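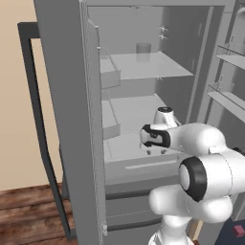

Does a pallet of filled jars need a top sheet under the stretch film if it's going to sit outdoors? For anything longer than one night, put the sheet on, and put it on before the last two wraps so the film locks it down.

September, Tuesday, wrap bench

I've been wanting to settle that one since spring, and we finally have enough pallets through to say it with a straight face. Rekha pulled the return slips for the Miyazaki orders and went through all 196 pallets. Every soggy carton complaint came from a load wrapped sides only. The ones with a sheet had scuffs and one split corner, and that was it. I did a little dance by the printer.

Today was the film comparison, Fiker against Penau, same load, same operator (Alun, who has the steadiest hands on the floor). We set the turntable slow and ran six loads, three of each. Fiker goes on so quietly! It peels off the roll with hardly any crackle and the cling is lovely, you can tuck the tail under with one finger. Penau is louder and feels stiffer, but it held the corners better on the tall load, and after lunch I couldn't get a thumb under it anywhere.

Settings we ended on, so I don't have to ask Alun again:
Bottom wraps: four, catching the pallet deck each time
Overlap going up: half the film width
Top wraps: two, then sheet, then two more
Tension: one notch below where the cartons start to bow

That last one is worth fussing over. On the first load we were a notch too high and the corner cartons creased on the second pass. Backed off, rewrapped, fine. Heather thinks edge boards would let us go back up, and I think she's right, so I've asked for a bundle from Pudville to try on the next run.

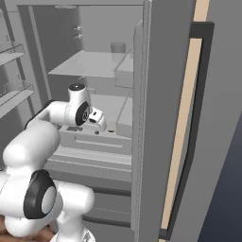

Back to the top sheet. We've been cutting ours from the wide roll by hand, and the sizes wander all over the place. Too short and the film grabs bare carton, too long and the skirt bunches up and leaves a pocket where rain can sit. Naa made a cutting guide out of scrap board with a notch at each end – drop it on the bench, pull the sheet to the far notch, cut. It took her ten minutes and it's the best thing to happen to this bench all year. All the sheets from this afternoon came out with a hand's width of overhang on each side.

The shake test was fun as always. The tall Penau load went on for the full run at 3,000 cycles and came off looking like it did when it went on. The tall Fiker load stopped early at 1,306 when the top layer had slid far enough to touch the guard. I don't want to write Fiker off over one load, as it was also the load with the creased corners. Aoi will repeat it with fresh cartons.

For short loads going across town I'd happily use Fiker every day. For tall ones, Penau until the repeat is in.

To do:
Label Naa's guide so it doesn't get thrown out
Order more wide roll, we're on the last one
Aoi: repeat tall Fiker load, same settings as above
Ask Heather where the spare core plugs went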